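# 機材の予算は、布の分から先に決めました　オンドステッド計画・調達担当に聞く

お茶をいれてもらっているあいだに、もう話は始まっていました。「いやあ、見積書というのは、読めば読むほど分からなくなるものですね」と笑いながら、湯呑みを二つ置いてくださったのは、衣類を畳む作業の自動化に取り組むオンドステッド計画で、機材の購入と予算を一手に引き受けている方です。お名前は出さない約束で、そのかわり、お金の話は遠慮なくしてくださいました。

計画の名前はちょっと堅いのですが、やりたいことはとても身近です。家で洗濯物を畳む手間を、いつか機械に任せられるようにしたい。そのために、まずは人が手持ちのグリッパーを使って衣類を扱い、その動きを記録として集めていく。腕型のロボットを買うのはそのあと、という順番で予定を組んでいるのだそうです。

「最初の年の会議では、みんなロボットアームのカタログばかり持ってくるんですよ。気持ちは分かるんです、私だって見ていて楽しいですから。でも、何を掴ませるかも決まっていないのに、本体だけ先に届いても置き場に困るでしょう。それで、手で持つ道具のほうから買わせてください、とお願いしました」

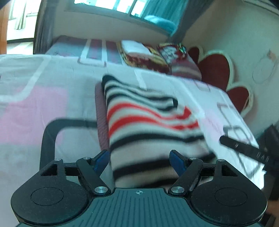 機材の予算枠は全部で681万円。そのうち203万円を手持ちの道具と、その予備部品、それから練習に使う衣類や寝具にあてたというから、思い切った配分です。残りは腕型の本体と、据え付けや保守の費用として取ってあり、発注は六月の予定だと聞きました。

「203万円と聞くと、ずいぶん道具にかけましたね、と言われます。ただ、一式だけ買って壊れたら、その日の作業が丸ごと止まってしまうんですね。作業に来てくれる人の時間のほうが、私にはよっぽど高く感じられるんです。ですから、予備をきちんと持つ。指先の当て材なんかは消耗品の欄に入れて、最初から何度も買うつもりで書いておきました」

この「消耗品の欄」というのが、お話の中に何度も出てきました。見積もりを取った先はスキヴポートとナルティックの二社。どちらも丁寧に対応してくれたけれど、書き方がまるで違っていて、スキヴポートは当て材も交換用のねじも本体に含めた一式の値段、ナルティックは部品ごとに細かく分けた値段だったそうです。

「並べてみると、一式のほうが安く見えるんです。それで一度は決めかけたんですけれど、二年使うつもりで計算し直したら、差がほとんどなくなってしまって。あのときは夜中に表計算の画面を見ながら、ひとりで『あらまあ』と声を出しました」

結局選んだのはナルティックのほう。決め手は値段よりも、部品を一つから注文できることだったといいます。小さな計画にとっては、箱で買わなくてよいというだけで、ずいぶん気が楽になるのだとか。

場所の話も伺いました。作業台をそろえた専用の部屋を借りる案もあったものの、家賃を見積もりに入れたとたんに予算が苦しくなり、ふつうの住まいの寝室で、ベッドの上に衣類を広げるやり方に落ち着いたそうです。

「家で使うものを作りたいのだから、家でやればいいじゃないか、と。これは私の手柄ではなくて、作業をしている人たちの意見です。柄のシーツの上に縞のニット、なんて組み合わせは、きれいな作業台ではまず出てきませんからね。台を買う費用もいりませんし、予算の担当としては、二重にありがたい話でした（笑）」
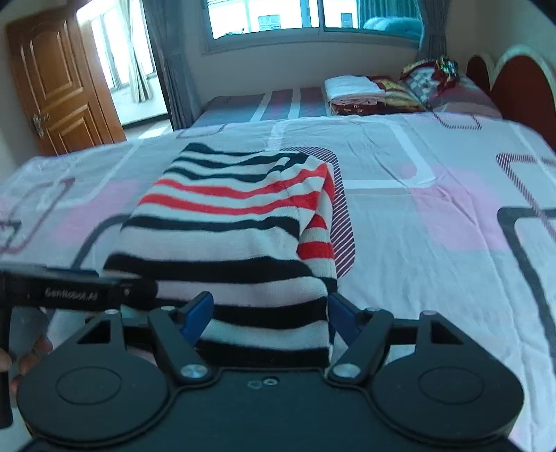

ニット類は、買いそろえるときにも悩ましい品目だったようです。伸びるし、端は丸まるし、重ねれば下の段がずれてくる。シャツやタオルなら似たものをまとめて買えば済むところを、ニットだけは編み方や厚みの違うものを少しずつ選ぶことにして、古着の購入も認めてもらったと、少し得意そうに教えてくださいました。

「経理には最初、不思議な顔をされましたよ。研究の機材費で古着のセーターですか、と。でも、新品ばかりだと生地に張りがありすぎるんです。何年も着て、くたっとしたものが家にはあるでしょう。ああいうものを畳めないと困りますから、品目の名前を『試験用布製品』にして、説明の紙を一枚付けました。今ではあの紙がいちばん役に立っている書類かもしれません」

では、これから買うものについてはどうでしょう。六月に発注する腕型の本体は、社内で「ジーアム」と呼んでいる試作の土台に載せる計画で、候補は4機種から2機種まで絞れたところだそうです。仕様書にある可搬重量や速度はもちろん見るけれど、担当としてまず電話で尋ねるのは、故障したときに代わりの機械を貸してもらえるかどうか、だといいます。

「営業の方は速さの話をしたがるんです。でも、ベッドの上のセーターに、そんなに急いでもらっても困りますよねえ。それよりも、修理に出したら何週間戻ってこないのか、送料はどちら持ちなのか。そこを聞くと急に声が小さくなる会社もありますし、すぐに一覧表を送ってくださる会社もあります。私は一覧表をくださる会社が好きです」

これから同じような買い物をする人へ何か、とお願いすると、しばらく湯呑みを両手で包んで考えたあと、こんなふうに話してくださいました。

「予備費を、恥ずかしがらずに書くことでしょうか。私は以前、予備費を削るのが上手な担当だと思われたくて、毎回ぎりぎりの表を出していたんです。そうすると、ケーブル一本買うのにも会議がいるんですよ。今は、ちゃんと欄を作って、使わなかったら返します。あとは、使う人に一度持たせてもらうこと。握ったときの重さは、カタログの数字を見ても私には分かりませんでした」

帰りがけ、玄関先でもまだ保守契約の更新月の話が続いていて、靴を履きながら慌ててメモを取りました。更新は年度の途中にせず、予算を組む時期に合わせてもらうよう、契約の前に頼んでおくとよいそうです。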